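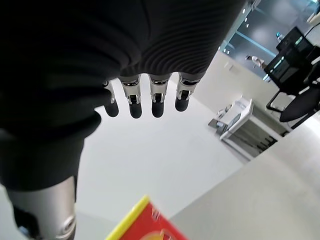 **1/8** Küche ausmisten, Tag zwei. Gestern dachte ich noch, das sei ein Projekt für einen Nachmittag. Gestern war ich jung.

**2/8** Zwischenstand: 35 Schachteln und Dosen, davon geschätzt keine einzige mit dem Inhalt, der draufsteht. In der Teedose: Gummibänder. In der Gummibanddose: auch Gummibänder. Immerhin konsequent.

**3/8** Rot-gelbe Verpackungen gewinnen bei mir übrigens jedes Mal. Ich kaufe offenbar nach Signalwirkung ein, wie eine Wespe.

**4/8** Im Eckschrank ein Puzzle gefunden, 1.000 Teile, Motiv Alpensee. Auf dem Deckel steht in meiner Handschrift »472 fehlt«. Ich weiß nicht, ob das ein bestimmtes Teil ist oder die Anzahl. Kommt zu den Spenden, soll sich jemand anders fragen.

**5/8** Die Sortierkisten von Culia sind laut Werbung »stapelbar«. Stimmt, eine auf die andere geht. Bei der dritten beginnt der Bereich Kunst.

**6/8** Sehr gute Etiketten von Widmer gekauft, zehn verschiedene Kategorien angelegt. Neun davon heißen inzwischen »Diverses«. Die zehnte heißt »Diverses (Kabel)«.

**7/8** Zur Frage von vorhin: nein, ich werfe die Originalkartons nicht weg. Falls der Wasserkocher jemals umzieht, dann standesgemäß. Der von Sturnumard ist seit März kaputt, sein Karton ist in tadellosem Zustand.

**8/8** 22 Uhr, Feierabend. Zwei Säcke Altpapier, eine Kiste für den Flohmarkt, und der Dosenöffner ist weg. Den hatte ich heute früh noch in der Hand. Ich tippe auf »Diverses«.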